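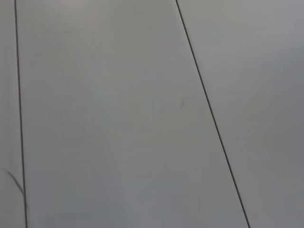 Iresha Herath says I should stop fussing and just wipe everything down with vinegar, because gaps between panels are where the dirt lives and vinegar gets into anything. She left that under my last post, and two other people agreed with her, so now I suppose I have to answer.

I don't buy it. Vinegar is thin and runs into a seam very nicely, and then it stays in there with whatever it loosened. Wipe across the top and the pale gray part looks great. The dark line looks the same as it did before you started. I tried it in June on the old cabinet doors and all I got was a kitchen that smelled like pickles.

My other problem is with matte gray in general. It gets sold as the color that hides everything. It hides crumbs, I'll give it that. It does not hide a greasy thumbprint at four in the afternoon when the light comes in low, and a thin black gap next to a pale panel is about as forgiving as a pencil line on a wall.

Then there are the gadgets. Tharindu Gunawardena swears by the Murko seam brush, which costs 20 dollars and looks to me like a toothbrush with a longer handle. I borrowed his for a weekend. It cleans like a toothbrush with a longer handle. The Plorkville hardware store also has a Grarkness paste that promises "300 seams per tub," and I would love to know who sat down and worked that out, and how long their seams were.

What I do now is dull. Vacuum first, with the narrow nozzle, before anything gets damp. Then a barely wet cloth folded over the edge of an old plastic card, pulled along the gap in one direction. Turn the cloth, do it again. Dry cloth after. No scrubbing on the matte part, which goes shiny if you bully it, and shiny spots don't come back.

Iresha, if your vinegar really works, send me the name of the brand. I'll try it on the inside of the pantry door first, down by the hinge.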